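Niamh Nic Giolla
@niamhnicg · October

1/ My downstairs neighbor is moving out and has left me custody of the building's snack table. There was no ceremony. There was a text that said "you seem organized," which is a thing people say when they want you to do something.

2/ For those who don't live in the Olbridge: we have a big round brown wooden table in the common room, and on it there are snacks. You take one, you put one back sometime. That's the whole constitution.

3/ In practice the people who take one and the people who put one back are two separate populations who have never met.

4/ The previous administration (Dexter Pennington, 2B, nine years in office if you count the gap when he was mad at everybody) believed in a heap. You bought a bag of assorted whatever, you upended it, you walked away.

5/ I am a reformer. I have introduced a tray.

6/ It's a white plastic tray with ribbed sides and I paid $2 for it at the Nowicki closing sale. It's my entire platform. Things in the tray are for guests and for people having a bad day. Things on the table are for anyone.

7/ Dexter came by with a box under each arm to say goodbye and looked at the tray for a long time. "So there's a class system now," he said. Then he took something from the tray.

8/ Thilini Biswas in 14 is the reason the table is any good, for the record. She goes to the big Asian grocery across the river and comes home with things the rest of us have to open to understand. I've stopped asking what's in them. I got a grape thing once that I still think about.

9/ She's also why we have Mylikes, the red packet, 麦丽素 on the front. Chocolate malt balls. They go in the tray. I'll hear no appeals.
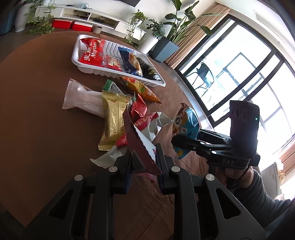 10/ Anyway, sorting. I had a system on paper. Sweet at the back, salty at the front, unknown to the left. It lasted until I reached the first item that was both sweet and salty, and then I had to sit down.

11/ Second system: by size. Looks terrific. Tells you nothing. You end up with a pastry lying on top of its neighbors like it's at the beach.

12/ Current system: four things in the tray, everything else wherever it lands. Dexter's heap with a tray behind it. Please don't tell him.

13/ A word about the gold foil ones. Everyone picks them up. Everyone says "ooh." Everyone puts them back down and takes something else. If you're going to ooh, commit.

14/ And if you squeeze a bag to see whether it's mostly air: yes. It's mostly air. It was mostly air when Rónán squeezed it too.

15/ The light blue bag with the cartoon face on it has been claimed by three different children and one adult with a mortgage. I'm treating all four claims as pending.

16/ Aisling Mac Suibhne has asked if there could be fruit. There was fruit in the spring. There was one pear. We all watched that pear for a long while and none of us came out of it well.

17/ Somebody has also proposed a sign-out sheet. I lived with a sign-out sheet at my last place and by the end people were signing out as Napoleon. So no sheet. There's a jar. Put money in the jar or don't, I'm upstairs with my door shut.

18/ Jar total after my first month: $6.24, a bus token and a button. It's a nice button.

19/ If you owe the table, and you know if you owe the table, I'd take more of those little wrapped bars. Also anything with pastry in it. Please, no more cough drops. A cough drop is medicine and I'm not licensed.

20/ Dexter just texted from his new place to ask whether there are any Mylikes left. I've told him they're for guests. He says he's a guest now. I'm looking into it.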